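Chapter 7
Small Labels and the First Pressing

In the last chapter we followed a recording from the rehearsal room to the finished master. The present chapter takes up what happens next: how a small label decides what to press, how many copies to order and when to put them on sale.

Our main case is Wurnar, a label started by Teemu Tuominen and Qistina Ngau to release ambient and dub records by their friends. Its first title, Diltirden, was a four-track twelve-inch. The pressing plant offered a lower unit price at 700 copies, and the pair took it. By December they had sold 397. The rest stayed in Ngau's flat for two years, and the second record was delayed until the money came back.
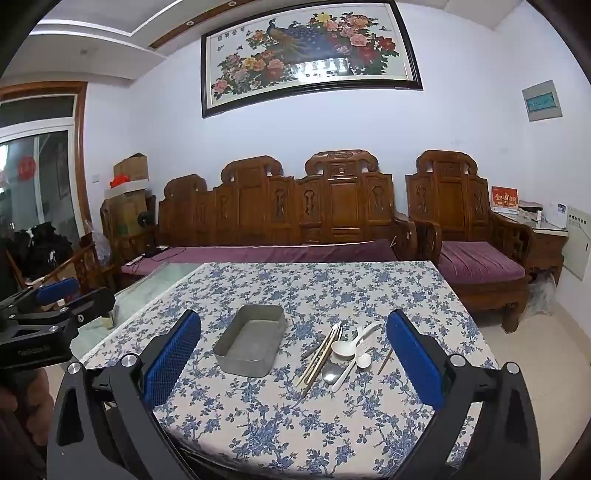
KEY TERMS
Test pressing, unit price, sale or return, recoupment, back catalogue

A pressing run ties up money before any income arrives. Shops often take records on sale or return, so a copy that has left the label has not always been sold. Students should keep this difference in mind when reading the sales table in Section 7.3, where 609 copies of the label's third title, Fultmont, are listed as shipped.

Section 7.1 deals with costs: cutting, plating, sleeves and freight. Section 7.2 looks at distributors and the share they keep. Section 7.4 is an interview with Jintana Suwannarat, who mastered most of the Wurnar records and later set up her own label on a different plan, taking orders first and pressing afterwards.

Before going on, read again the notes on royalties at the end of Chapter 6. You will need them for the exercises.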